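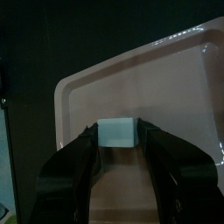 Pale blue block and the pink tray.

12/15/19

559 shares | 4 comments

I wanted to write about the small things already in September, but then the autumn was full and the text stayed in a notebook. Now it is dark at four and I have the evenings, so I try again.

In my family we have a word for objects which do not have a place. I can not translate it well. It means something like "the ones who are standing in the corridor". A single block is one of them. A key without a lock also, and the ring from a curtain when the curtain is gone since many years. When I moved to Trutlow I carried a full box of them with me, and my husband asked me politely what was inside. I said it was for later.

The blue of this block I like very much. It is a tired blue, a little like chalk, and there is no letter and no picture on it. I think the blocks with letters are too sure of themselves. A child takes the one with the A and somebody must say "A, apple". With a plain one you can do what you want. It can be a house or a piece of cheese, or the seat where a bear is waiting for the bus. My sister and I played a whole winter with a shop, and all our soap was made of blocks.

And then the pink behind it! I would never choose these two colours together for a room, but for a tray and a block they are right. It is a dusty pink, nearly mauve, like the inside of an old sewing box. I am a great friend of trays. A tray is the cheapest way of tidying that I know, cheaper than a shelf and much quicker. You put one on the table and suddenly the things on it belong together, even when they have nothing to say to each other. In the evening you lift the tray and the table is a table again.

My neighbour Liliana Zuccaro has another opinion. She says a tray is only a mess with an edge. She wants that everything goes behind a door or in a drawer, and that the drawer is closed. We have discussed it many times over coffee, and I must admit that her kitchen is more beautiful than mine. But when she needs the scissors she opens all the drawers from the top to the bottom, and I have seen that she sometimes has to begin again from the top.

So I made a rule for myself, halfway between her and me. The tray is for today and the drawer is for the year. If I take the same thing from the drawer every day for a week, it is allowed to come to the tray. If something lies on the tray for a month and I only move it to wipe under it, it goes into the drawer. For my corridor people this was a big change. Most of them are now in the drawer, and I sleep well.

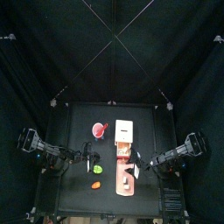
White is the colour I prefer for a small cabinet, by the way. On a dark table it is very clear where it stands, and you do not search for it with your hand. At home I had a brown one for a long time on a brown desk and I was always knocking against it. When I finally gave it away to Marisa, who has a light desk, it looked like another piece of furniture. She has put her stamps and her thread in it and she is happy.

Something bright green also helps me on a black table. I do not know if this is scientific. With a strong colour I remember better where I have put a thing, and with black on black I remember nothing. My glasses case is black. I need not say more.

Some practical points, for the readers who wrote to me after the last post and asked how to start:

Take one drawer only. Please do not take the whole cupboard out, I did this once and we were eating standing up for two days.

Put everything from the drawer on a tray first and look at it for the length of one cup of tea. It is better to do it sitting.

Things that roll should go in something with walls. Things that are flat can lie at the bottom.

Do not buy boxes before you know what will be in them. I have bought a set with 300 little labels and I have used the one for "buttons" and the one for "string". If somebody can use the rest, write to me, I will send them with the post.

For the objects that have no place, make one place. It may be small. I think every home needs a drawer where it is permitted to be only a block, or a ring, or half of a pair. My grandmother had over 1,000 buttons in such a drawer and she knew from which coat they came, or she told us so.

My husband has read this text and he says that I should mention his own drawer, the one next to the stairs, with the batteries. I mention it. I have not opened it and I will not write about it before the holidays.

Next time I will write about tablecloths, if I find the one with the lemons.

Share this post
4 comments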